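Stop selling me the frames first

I went for an eye test last week, my first in three years (I know, I know), and I came out crosser than I went in. My eyes are fine, by the way. A bit longer in the arms needed for the small print on a tin of soup, but fine. What got me was the order of things.

You walk into the optician's in Sisthorpe and the first thing that happens is a wall. 174 frames, and I know that because there's a sign bragging about it. A very nice lad asked me whether I'd had any thoughts about shape. Shape! I hadn't even sat in the chair yet. I didn't know if I needed glasses, and there I was holding a pair of tortoiseshell Zottons up to my face and being told they were kind to my jaw.

Then the test itself, which took less time than the jaw conversation. Better with one, or with two? One, or two? I always panic at that bit and start guessing, and I suspect half the country does the same. My friend Aaliyah Gosselin used to work on the desk at a place like this and she tells me people apologise to the machine. I believe her, I've done it.

After that came the money. Single vision or varifocal, this coating, that coating, thinner lenses, thinner still, something for screens. I asked what the screen one did and got a leaflet. The total for the pair I'd been steered towards was £545. I laughed, and then saw that I was the only one laughing.

Now, I don't think anyone in that shop was being wicked. They were kind, and the optometrist was careful and took her time when I asked about the floaty bits in my left eye. She looked properly, she explained what she'd want me to come back for (sudden flashes, a shower of new floaters, anything like a curtain coming across) and I left that little dark room feeling looked after. Best ten minutes of the visit by miles! And it was the cheapest part of the whole business. That's my grumble, really. The bit that matters for your health is tucked in the middle of a shopping trip and priced as if it were the bread on the table before dinner.

My mum had her eyes done at Sandhu's for years, back when it was one room over the chemist. You had your test, he wrote it all down, and you were given the prescription to take away. He had a tray of frames in a drawer and you had to ask to see it. She's 86 now and has pressure drops every night, and she says he was the one who sent her to the hospital in the first place. I do wonder if she'd have bothered going at all had there been a wall of frames and a lad with opinions to get past. She hates being sold to. She once walked out of a carpet shop mid-sentence.

I'd happily pay more for the test and less for the plastic. Put the chair at the front of the shop. Hand me my prescription without my having to ask, and let me go home and think about it over a cup of tea. If I want the Zottons I'll come back for them. I might even have some thoughts about shape by then.

For now I've bought a pair of Tuto readers off a spinning rack and they do the soup tins perfectly well. I've booked the next test too, for next December, before I could talk myself out of it.
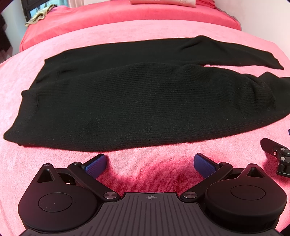
Black ribbed jumper on a pink towel.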